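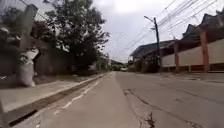

Who gets to a bad crash first on a rural road? Most often another driver, who has no training, no radio and usually somewhere else to be.

3. Bystanders in the Grimencombe records

Police work is largely written down by police, and the person who was already kneeling in the road when they pulled up tends to get half a line. "Assisted by passerby" is the standard phrase in the Grimencombe incident logs. Its variants include "assisted by male passerby" and, in one generous entry, "assisted by helpful male passerby." We set out to learn what these people did.

The logs held 992 roadside calls in which an officer arrived alone. Of these, 61 mentioned a civilian who did more than phone it in. We read each narrative twice, the second time with the dispatch audio, and found that the two sources agreed on the location and on little else. In three cases the passerby had physically stepped between the officer and an attacker. The written reports described all three as "verbal support."

Haddad's coding scheme sorts bystander acts by risk to the bystander. Floden sorts them by usefulness to the officer. We tried both and kept Haddad, mainly because Floden requires asking officers how useful a stranger had been, and officers' answers grew shorter the more useful the stranger was. Bríd Gilmartin coded the full set, and disagreements were settled by returning to the audio.

Street type was recorded for each call, using the categories in the Zukgate road survey. The survey recognizes highways, through streets and residential streets, and has no opinion on anything else.

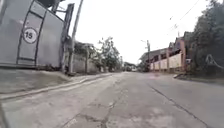
Figure 1. Paved residential street with a posted limit of 15.

Highway calls produced fewer helpers but bolder ones. On residential streets people came out readily enough, then stood on the sidewalk and offered advice. The audio preserves a good deal of this advice – most of it concerns parking.

A log is a poor witness to its own gaps. Officers who were badly hurt did not write their own narratives, and the colleagues who wrote for them had not been there. We treat the count of interventions as a floor, and the section that follows takes up the April interviews, where several passersby remembered events that the logs had managed to leave out.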